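Kendmont Teleop Kit, four weeks in
Filed under: Tools, Reviews

I have been burned by "teach your robot in an afternoon" products before, so I'll say up front that I went into the Kendmont kit expecting to send it back. I haven't sent it back. I'm also not sure I'd buy it again, and the rest of this page is me trying to work out why.

What you get for 842 dollars is a pair of hand controllers, a foot pedal, a USB hub that gets warmer than I like, and a license for Menum, the software that records what you do and plays it out on an arm. The arm can be a real one, if yours is on the supported list, or a simulated one in one of the kitchens that come with Menum. A second license for another seat brings the total to 1,712, and I would think hard before paying it.

Setup

The box says 4 steps. Step two is "install drivers," and that took most of a Friday. The installer wanted an older version of a library I already had, then complained when I gave it the older version. Support answered the next morning with a fix that worked, and which should have been in the manual.

Calibration is better. You hold both controllers in front of your chest, squeeze, move them out to arm's length, squeeze again. It drifts over a long session, more on the left controller than the right, and the software doesn't warn you. You find out when the gripper starts landing a finger's width from where you meant it to go.

Driving by hand

This is the part the ads are about, and it's decent. Motion is smooth and the delay is small enough that I stopped noticing it. Wrist rotation is the weak spot. Past a certain angle the arm goes the long way around to match your hand, and in a tight space that means it swings through something. You learn to let go of the clutch pedal, reset your hand and pick up again. The pedal is cheap but it has held up.

I wish there were any kind of push-back in the controllers. When you pull on a door through these things you're working purely from the picture on the screen, and you grip too hard, and then the software faithfully records you gripping too hard.

What it learns

Kendmont says 40 demonstrations is a good start for one task. I recorded 40 of opening a single cabinet door, good ones, with the bad takes thrown out. The trained result opened that door most of the time if the arm started where I had started it. Move the start over a little and it hesitated, then closed on nothing. More recordings from different starting spots helped. So did slowing down, which the manual does mention, on page one, where I skipped it.

My complaint is with the word "teach." You are collecting a pile of recordings, and the quality of the pile is up to you. Menum has a review screen for trimming them, and it is fine, but it won't tell you that all of your takes come in from the same side. I had to spot that for myself by scrubbing through them late at night.

The simulated kitchens

I expected to hate these and ended up using them more than the real arm. You can wreck things and reset in a second. The one I kept going back to has red cabinets with long vertical bar handles, a gas range in the middle and a microwave over it. Those handles are easy to aim for, which makes it a kind place to start and a poor guide to my own kitchen, where the pulls are small round knobs. The marble counter also has heavy brown veining that I found distracting when judging depth near the coffee machine. There's a Juledwood pack of extra rooms for sale, and I haven't tried it.

Camera placement matters more than anything else in there. The default view gives you plenty of range and backsplash, while the gripper can sit right down at the bottom of your screen. I'd lower the view before recording anything.
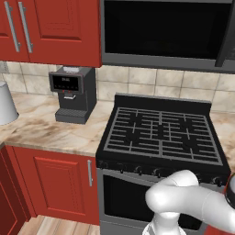

Compared with the Han

I borrowed a Han leader arm for a weekend, the type where you move a small copy of the robot and the big one follows. For wrist work it wins easily, as your hand can't ask for a pose the arm doesn't have. It also eats half a desk and only fits one model of robot. If you own that robot, get the Han. If you switch between arms, or mostly work in simulation, the Kendmont makes more sense.

Would I keep it?

For now. Three stars. I'd go to four if the drift got a warning light and the driver mess got cleaned up. The November update is supposed to deal with the first of those, and I'll add a note when I've run it.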